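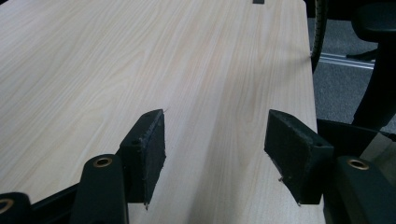
Felt-lined pads on the hand-held unit, nothing in the grip.

felt_side_up
Looking for opinions on a pad fault. We run the Fekness hand-held gripper with felt-faced fingers and log jaw width on every cycle. Over 1,789 cycles the closed reading has drifted. With nothing between the pads it used to return to zero. It now stops short, and the software reports a held object when the jaws are empty. Re-zeroing fixes it for 50 cycles or so, then it comes back.

The felt has gone ragged at the edges and there is a loose fibre standing up at the top corner of the left pad. Screws checked, none slack.

torque_later
Felt packs down in the middle and fluffs at the edges. The encoder is fine, your zero is moving. Replace both faces as a pair and re-zero once.

mossgate
Disagree. Packed felt would let the jaws close further, so the reading would go below zero. Stopping short means something is in the way, or the linkage is binding. Does it stop short with the pads off?

felt_side_up
Not tried with the pads off. Will do it tonight.

torque_later
It closes further only if the middle is what touches first. On ours the frayed edge rolled over and met before the face did. Same symptom, cured with new felt.

kestrel9
What are you gripping? We had false holds on fabric and none on hard parts. Lint builds up on the facing.

felt_side_up
Fabric, mostly. Caps at present, black cotton twill, gripped at the crown. Before that, cartons for the Cloleck trial, and the fault was not there then.

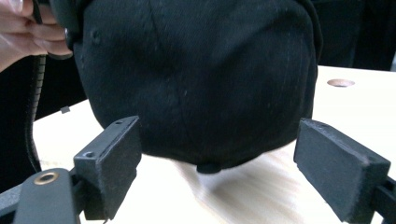 Estholm, March

felt_side_up
Results. Pads off, the linkage closes fully and repeats to zero, 70 closures without a miss. Pads back on, uncleaned, it stops short on the third closure. Pads brushed and the edges trimmed, it returns to zero. The linkage is not binding.

mossgate
Fair enough, I withdraw the linkage. I still would not call it a felt fault. The software should not declare a hold on width alone. If an arm is ever driven from that signal it will carry nothing to the drop point and log a success.

torque_later
Agreed on that part. Add a motor current check.

kestrel9
Current will not separate them. Compressed lint and a thin fold of cotton look much the same at low force. We went to rubber facings from Leclerc and are at 2,605 cycles with no false holds.

torque_later
Rubber drags on twill and pulls the panel out of shape. I would stay with felt and brush it every shift.

felt_side_up
Staying with felt for now. Empty-jaw check added at the start of each batch, with a stop if it does not reach zero. The earlier logs are marked suspect from the first cap onwards. Will post again if the drift returns on the trimmed pads.

Contact the moderators | Copyright Estholm Gripper Forum | Back to top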